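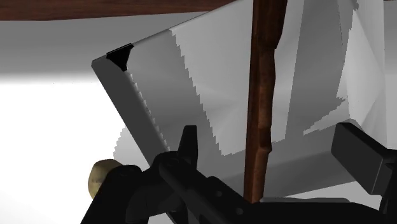

Before you hang the Nostby wall cabinet, choose the lamp position and run a shadow check on the layout. Set the shadow quality to 2000 first, then follow the steps in this section.

## 4.2 Checking for shadow on the worktop

You will need the room plan from section 3 and the height of the lamp above the floor.

1. Open the room plan and select **Lighting**.
2. Delete the default lamp. It sits in the middle of the ceiling and will not match your room.
3. Add a lamp and type in its height and its distance from the back wall.
4. Set **Shadow quality** to 2000. The lowest setting is 500.
5. Select **Preview** and wait for the bar to fill. Older computers can take several minutes.
6. Look at the worktop under the cabinet. If the shadow reaches the front edge, move the lamp forward by 20 cm and preview again.
7. Save the plan under a new name.

**Note:** The planner treats every surface as matt. Gloss doors will throw some light back on to the worktop, so the finished room may be a little brighter than the preview.

**Note:** If you change the cabinet depth later, repeat steps 5 and 6. The lamp stays where you put it – the shadow does not.

## 4.3 Marking the wall

1. Print the plan at full size and tape it to the wall.
2. Check it with a spirit level.
3. Mark the fixing holes through the paper with a pencil.
4. Leave a gap of 5 mm between the cabinet and any side wall.

**Caution:** Check for cables and pipes before drilling. Cables often run straight up or down from a socket or switch.

**Caution:** Switch off the lighting circuit at the fuse board before moving a lamp. If the new position needs extra cable, use a qualified electrician.

Fixings for plasterboard are listed in section 5.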